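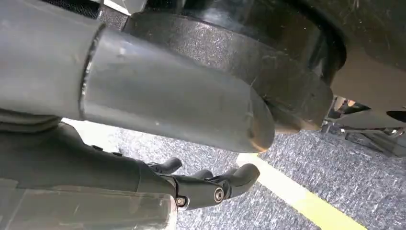 중고차를 산다는 것

결국 질렀습니다. 네, 또요. 작년에 다시는 차에 돈 안 쓴다고 이 블로그에 써 놓은 거 저도 기억하고 있으니까 댓글로 링크 걸지 말아 주세요 ㅋㅋ

시작은 1월이었어요. 출퇴근이 편도 24킬로미터로 늘어나면서 버스를 두 번 갈아타게 됐는데, 아침 일곱 시에 정류장에서 덜덜 떨고 있으면 사람이 좀 이상해집니다. 휴대폰으로 중고차 앱을 보고 있더라고요. 처음엔 구경만 하려고 했죠. 다들 그렇게 시작하잖아요.

제가 세운 조건은 간단했어요. 수동일 것, 색은 흰색만 아닐 것, 그리고 뒷자리에 첼로가 들어갈 것. 마지막 게 제일 어려웠습니다. 매물 설명에 "첼로 들어감"이라고 써 주는 판매자는 없으니까 결국 빈 케이스를 들고 다녔어요. 두 번째로 간 매장에서는 직원분이 저를 한참 보시더니 연주하러 오셨냐고... 아니요, 트렁크 좀 열어 주세요.

같은 합주 모임의 Joelle Khoury 언니가 Murora라는 작은 매매상을 알려 줘서 금요일 저녁에 가 봤어요. 사장님 Fouad Darwish 씨는 말이 진짜 없는 분이에요. 제가 질문을 열다섯 개쯤 적어 갔는데(엄마가 꼭 적어 가라고 했어요) 대답이 거의 "네", "아니요", "그건 저도 모릅니다"였거든요. 그런데 이상하게 그 "모릅니다"가 마음에 들더라고요. 앞서 간 데서는 뭐든 다 완벽하다고 했는데 타이어는 맨들맨들했어요!

차는 14년 된 해치백입니다. 정비 기록이 서류철 하나에 통째로 들어 있었고, 전 차주 글씨가 어찌나 반듯한지 오일 교환 날짜까지 읽는 재미가 있었어요. 시승하면서 언덕에서 시동을 두 번 꺼뜨렸는데 사장님은 창밖만 보고 계셨고요. 감사합니다, 사장님.

첼로요? 들어갑니다. 조수석을 끝까지 당기면요. 대신 조수석에는 아무도 못 타요. 엄마한테는 아직 말 안 했어요.

보험은 생각보다 비쌌고 명의 이전은 생각보다 금방 끝났습니다. 서류 챙기는 순서는 따로 정리해 둔 게 있으니 필요하신 분은 댓글 남겨 주세요. 주말에 올릴게요. 이름도 지어 줘야 하는데 지금 후보가 마라와 가스텔이에요. 동생은 둘 다 치즈 이름 같대요. 더 좋은 이름 있으면 추천 좀 해 주세요!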